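4.2 Wear at the spindle: what we did with the cabinet and door levers

I should say up front that I came to lever handles by way of drawer slides, so a lot of this section is me learning on the job. Nuria Alemneh, who shares the bench with me, had already run the Kokico slides for the previous section, and she talked me into using the same style of log sheet for the handles. That turned out fine, mostly - the columns for side load made no sense for a lever, so we crossed them out and wrote spring return in their place.

We had two families of handle to work with. The Janell is a plain straight lever on a round rose, with the return spring sitting in the rose itself. The Negussie is a heavier, bent lever on a square rose, and it leans on the lock case to bring it back up. Both take a square spindle held by a single grub screw on the underside of the neck. We bought 30 handles in all, from ordinary retail stock, and kept them in their boxes until the morning they were fitted. I didn't want anyone playing with them beforehand, and I include myself in that.

Each handle went onto the same kind of door blank, with the same lock case behind it, and the grub screw was done up by hand with the short key from the box. We argued over that one. A torque driver would have given us a neater number, but people at home use the little key, and I wanted to know what happens to a handle put on by somebody kneeling in a hallway. Nuria disagreed and still does. Her view is that we added a second question to the first one and then couldn't pull them apart, and I have to admit the spread in the results is wider than I'd like.

The routine was simple. A handle was pushed down to the stop and let go, over and over, and every 100 cycles we stopped to measure the free play at the tip of the lever. At 2000 cycles we took the handle off, looked at the spindle and the neck, and called it done. I know that is a short run next to a full endurance test. We were after the early loosening, the kind that makes a new handle feel cheap by the end of its first April, and for that a short run with plenty of stops suited us better.

Of the 30 handles, 17 showed free play we could feel by hand before the end of the run. In nearly all of those the grub screw had backed out a little and the spindle carried a bright rub mark on one corner. The springs were fine. The roses were fine too, apart from one Janell cover that kept popping loose and was driving us both up the wall by lunch. Snugging the screw back down took out most of the play on the straight levers. On the bent ones it helped less, and I suspect the extra weight hanging off the side has a lot to do with it.

We then tried a drop of Clustum thread compound on a few of the loosened screws and ran those handles again from zero. They stayed tight through the second run. It's a small group and the necks were already a bit worn, so please don't lean on it too hard (I'd love to see somebody repeat it with fresh handles!).

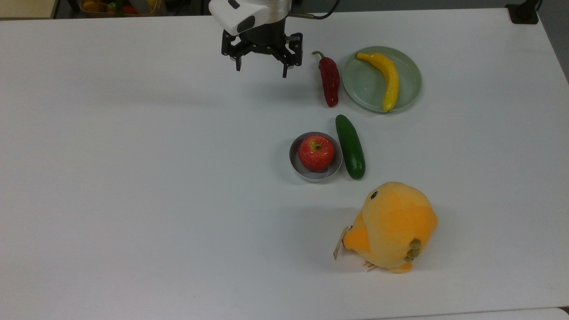 Figure 4. Gripper above the white tabletop, jaws open.

Does a loose lever mean the handle has to be replaced?

In most cases the grub screw just needs tightening, and the handle only has to go if the hole in the neck has worn enough that the spindle still rocks with the screw fully home.

I've kept the worn necks for section 4.3, where we measure the holes across both diagonals and compare them with unused ones from the same boxes.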